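Grevberg Kitchen Handling Software
Interim Progress Report, Second Reporting Period
Submitted to the Nirico Program Office
Prepared by Salamatu Baidoo, Project Lead

1. Summary

Work in this period centered on the perception and planning modules. Of the five deliverables agreed for the year, four are complete and have been handed over for review. The remaining item, the grasp planner for low, wide dishes, continues into the next period. Spending is within the approved budget.

2. Perception

The object segmentation module was rebuilt to handle polished stone surfaces. The earlier version often treated reflections on the counter as separate objects and passed them to the planner. The new version compares the head view and the wrist view before a candidate is accepted, and drops any candidate that cannot be matched in both. Fine mesh and glossy rims remain difficult under strong light, and depth readings there are still incomplete.
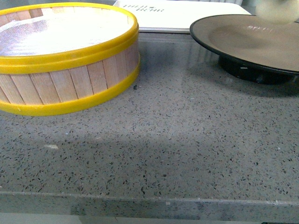 Tableware on the speckled gray countertop at the Gondby test site.

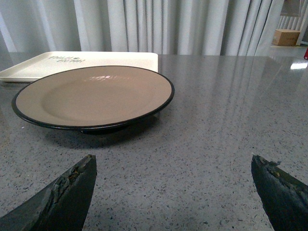 Calibration between the two views is now run at the start of each session by a single script. Jamshid Najafi has documented the procedure, and the document is stored with the source code.

3. Planning and Control

The planner now scores approach directions before a path is computed. For dishes with a wide rim and a narrow base, it prefers a side approach just under the rim. The control loop runs at 100 Hz on the Chaudhary controller — the rate set in the original proposal — and the logging tool records every command with its time stamp.

Two issues remain open. The planner is slow when one object partly hides another, and the contact model does not yet account for wear on the finger surfaces.

4. Next Period

The team will complete the grasp planner, revise the contact model, and deliver the replay tool requested at the last review. A request to move the final demonstration to May is attached for the Program Office's decision.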